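Kiosk bench notes, 25/01/2022

Card side of the Flivano terminal today, router finally on the same table so no more running down the hall.

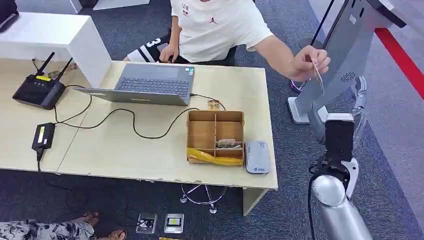 Card at the terminal, laptop and router left on the bench.

Moved everything to the beige two-panel table. Front edge is chipped, careful with sleeves and cables. Power cord for the router side still goes off the front to the floor, want it out the back before somebody catches a foot in it. Satish has the long extension, ask.

Log from the morning: terminal picks up network ok, then loses it after the second restart. Same as in September. Witold thinks DHCP lease, I think the adapter. Swapped adapter, ran 12 restarts, dropped on 9. So not the adapter, or not only. Fixed address next.

Card reads. Flat against the reader = fine. Held upright a little way off = slow, sometimes nothing at all. Kobina says people will hold it upright anyway so test it that way mostly. Fair. Log counter was at 1,061 when we started and 2,041 at the end, but that includes retrys, dont quote it to Trilier as reads. Need to split the two in the export (Jurgita has the script, old version drops the last line!!)

Cash box: the cardboard one with dividers stays for now. Notes in a right-hand compartment, big section on the left for whatever. Yellow bag can stay in it too, just keep it off the bills. Proper tray is on order from Ristska, no ship date yet.

Laptop: sleeps after ten min and kills the session. Turned that off, will probly turn itself back on with the next update. Check before each run.

To do
- fixed address, redo the restarts
- label both ends of the black cords, they all look the same
- upright reads again w/ the older firmware
- Teodor needs the terminal Thursday, leave it logged out
- ask Trilier re receipt text, still cuts off the second line

Stopped at 5:40. Table left set up, pls dont unplug router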